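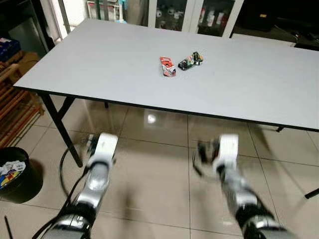
2/24/23, Rultesden, back room

Carried on with the folding tables. The white one with the black edge is up and standing in the middle of the floor, and it stays up over the weekend. Please don't fold it. If you need the floor, slide it, with one person at each end, and lift slightly so the feet don't drag.

Edge band first. Went along the front edge with a fingernail and then with the thin feeler gauge. The band holds all the way along. I had expected it to lift near the left end, where last week's table (the Makville one) had gone, but the gauge wouldn't start anywhere. Back edge the same. Short edges not done, Laurențiu had the gauge by then.

Corners: two are fine and the other two have a slight step where the band meets itself, enough to catch a cloth. Not enough to catch a sleeve. I would leave them. Laurențiu thinks a pass with the fine block would take the step off, and he's probably right, but on the Makville table we went through the colour doing exactly that and had to touch it in with marker, and it still shows if you know where it is.

Adhesive. What's left of the tin from Rosska is skinning over. I wrote the order up under 2219 in the book. If a different tin turns up, put the new number next to it and don't overwrite mine. We had two lots mixed up in the cupboard before and couldn't say afterwards which table had which.

Legs. Black metal, fold-down. Opened and closed them 89 times, stopping to look at the hinge every ten or so. Nothing moved that shouldn't. The lock on the left end is stiffer than the one on the right and needs a push with the heel of the hand, and it was the same at the finish as at the start, so I don't think it is going to bed in. A drop of the light oil on the pivot made no difference. Have not tried grease. The underside is awkward to look at once the table is standing, so take the torch down with you — the one on the hook, the other has a flat battery and has had for a fortnight.

Top. Wiped down with warm water and a little washing-up liquid, then a dry cloth. The pale finish shows greasy fingers if you get down level with it and look towards the window, but from standing height it looks clean. Tried the following on a patch at the far left corner, each left ten minutes and wiped:

Tea, black. Nothing left.
Blackcurrant squash. Nothing left.
Biro. Came off with meths, not with water.
Felt pen, green. Faint mark after water, gone after meths.
Felt pen, red. Faint mark after water, still a faint mark after meths. Will look again on Monday.

I didn't try nail varnish remover and would rather we didn't on this one.

Small objects. Alhassan want the tables for their play sessions and asked whether things roll off. So: the toy car, the mostly black one with the green, yellow and orange on it, and the sweet-bag sort of rubbish that always ends up on these tables, for which I used the red and white crumpled wrapper. Both live near the middle for now, wrapper on the left, car on the right with a little gap between. Leave them there if you can. I want to go on from the same place and I've got no marks on the top to put them back to.

The car. Let go of it pointing along the table and then across. Along the length it sits where you put it. Across the width it crept a short way towards the front edge and stopped. Put the level on: slightly low at the front, and that's the floor. Turned the whole table end for end and the car then crept the other way relative to the table, so I'm satisfied about that. With a gentle push it goes straight off the far side, and there isn't much to be done about that without a lip, and they don't want a lip.

The wrapper. Slides when you blow on it. With the door to the corridor open it shifts on its own by a finger's width or so over the morning. Flattened out it would probably stay put, but I left it creased as it is what they'll have. It doesn't scratch. I rubbed it round under my palm for two minutes by the clock, and there was no mark with the lamp held low.

Asked Laurențiu to do the car the same way, wheels locked with a bit of tape, dragged sideways. He got one fine line you can only see from the left. It wiped off, so it was the tyre leaving something and not the top being cut. Dark tyres on a pale top, we ought to mention it to Alhassan. They'll get grey streaks by the end of a session and somebody will think the table is damaged.

Wobble. Leaned on each corner in turn with a straight arm. Front right gives a little, the rest are solid. Put folded card under the foot at that end and it went, which is the floor again. I'd like to repeat this in the front room where the floor is better, some time when the front room isn't full of chairs.

Height. Not adjustable. Laurențiu asked if it could be taken down for the smaller children and it can't, short of cutting the legs, and then the fold wouldn't clear. He has an idea about a shorter leg frame off one of the scrap tables. I said draw it first. The scrap frames are stacked behind the door and two of them are bent, the bent ones have blue tape on.

Compared with the Makville table: stiffer top, better band, worse lock on the left. Lifting them one after the other I thought the white one was lighter, and Laurențiu thought they were the same. Bathroom scales are at home. Will bring them.

To do:

Short edges with the gauge.
Red felt pen patch, look again.
Grease on the left pivot, a small amount, and write down which grease.
Ring Alhassan about the grey streaks, and ask how many they want stood up at once, as that decides whether the trolley is worth mending.
Battery for the torch.
Wobble test in the front room.

The meths is nearly out. Bottle is back on the high shelf with the cap done up properly, it was loose when I came in. Cloths that have had meths on them are hung on the rail outside and not in the bin.

M. Ondrejka

Added later, L.C. — tried the left lock with the table on its side. Much easier like that. I think the weight of the top is pinching the brace when it's upright, so before any grease goes on, could we slacken the brace screw a quarter turn and see. Have not touched it.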